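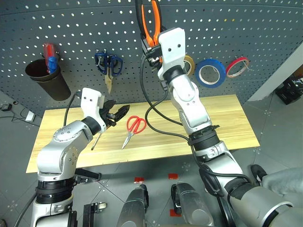
Workshop Assistant, Part-Time — Lundomus Craft Room

Lundomus is looking for a part-time workshop assistant to help run our evening classes in bookbinding, box making and paper repair. The job is 15 hours a week, spread over three evenings and one morning. It starts in July and runs through the end of the spring term, with the option to renew.

We teach adults, most of them beginners. Classes are small. The lead instructor does the teaching, and the assistant keeps things moving: setting out paper and board, helping people who have fallen a step behind, and getting the room ready for the next group.

What you will do

Cut board and paper to size before each class, following the sheet left by the instructor
Help students with measuring, folding and gluing
Put hand tools back in their places at the end of the night
Keep the supply list up to date and tell the office when we are low on glue, thread or tape
Answer simple questions from students by email
Help set up two open evenings a year

What we are looking for

You should be comfortable with basic hand tools and able to follow a written plan. You don't need to have bound a book before. Patience matters more to us than speed, and you will be on your feet for most of a shift. You should be able to lift a box of paper up to 30 pounds.

Experience with groups of adults is helpful — teaching, coaching, library work, anything along those lines. A second language is also welcome.
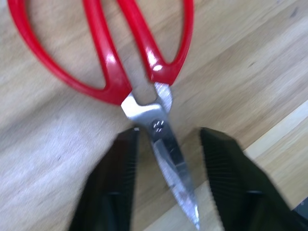
Dionysis Karagiannis: I had never made a box when I applied, and that was fine. The first month is mostly cutting and carrying. By the second month I was sitting with students and fixing corners, and I liked that part best. Bring your own apron and get used to the smell of paste.

Pay and hours

Pay is $979 a month before tax, paid on the last working day. Evening shifts run from 5:30 to 9:30. The morning shift is 3 hours and is used for preparation and stock. You get paid time off in line with your hours, and you may take one class a term at no cost, materials included.

There is a trial period of 6 weeks. During that time you will work alongside the current assistant, who is moving on to our sister studio, Brollero.

Getting here

The workshop is on the ground floor of the Bennani building, with the entrance on the courtyard side. There is a bus stop across the street and a bike rack by the door. Street parking is hard to find in the evening.

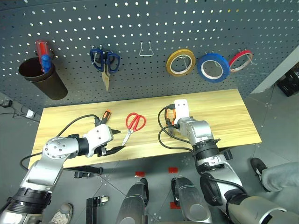 Hand tools and tape on the pegboard

How to apply

Send a short letter and a resume to Ilse Van Loon at the Lundomus office by Jun 11, 2023. Tell us which evenings you can work and when you could start. Photos of things you have made are welcome but not required — please send no more than a few.

We will invite people to a short meeting and a paid practice session of two hours. Everyone who applies will get an answer, including those we don't invite. If you applied last year, you are welcome to apply again.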